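Workshop notebook, dye bench
02/12/2025
Written by Valbona Grgić. Ayten Ertürk, please read the part on the madder before you start the next bath.

Continued with the cotton samples for the Clascombe order. Yesterday I scoured all of them again, because the first scouring left a greasy line near the selvedge and the colour did not go in there. This time I used washing soda at 20 g per litre and kept them at the simmer for two hours. The water became the colour of weak tea, so there was still much to remove. Rinsed until clear.

Mordant: alum acetate, overnight, then the chalk bath. I forgot to weigh the chalk after sieving and I only have the weight before. Please do not copy this number into the clean book.

Madder bath started cold and was raised slowly. The recipe from Wustadari says not to go above 70 degrees and I think they are right, the piece that I heated too fast in the autumn turned brown and stayed brown. Sample 6 came out a good brick red. Sample 10 is paler and has more yellow in it, and I do not understand why – same cloth, same mordant, same pot. Perhaps it was folded on itself at the bottom.

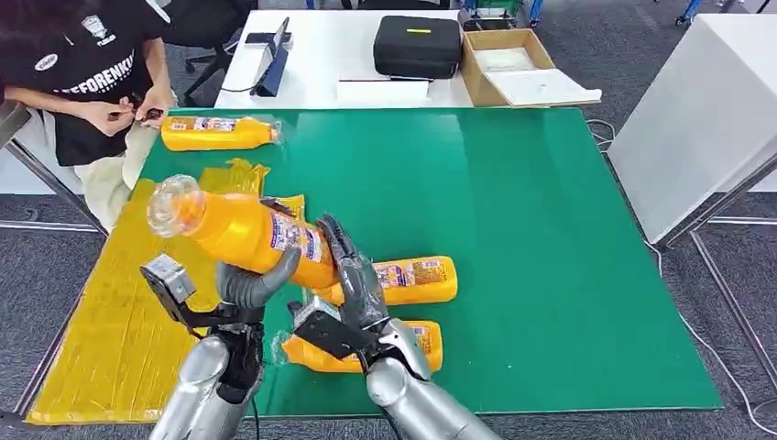
For the second colour we still have no agreement with the client. They wrote "warm orange", and on the telephone they said "not too much like a pumpkin", which did not help me. I looked for something to compare. The orange liquid in the bottle, where it shows through the clear neck, is much too bright for madder alone, and I would need weld under it, maybe also a little iron to calm it down. I will dip three strips in weld first and overdye them for different times.

Water: the tap is hard here. Hardness test gave 106, lower than in January. For weld this is good, for cochineal it is not. The Hirose thermometer reads two degrees more than the glass one in the same pot. I follow the glass one until somebody checks both in ice.
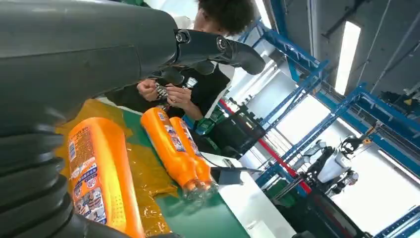

Light test is the next thing. The strips must be pinned on a flat card, half covered, and put in the south window for four weeks. I want a background that does not cheat the eye. Against a green top like the one under the orange bottles, any red or orange looks stronger than it is, so we use the grey card and nothing else. Ayten, the grey card is in the drawer with the Visteck labels.

To do: weigh chalk again, order weld, ask Clascombe for a piece of real cloth in the colour they want. Madder bath is kept with the lid on, there is still colour in it for a pale pink.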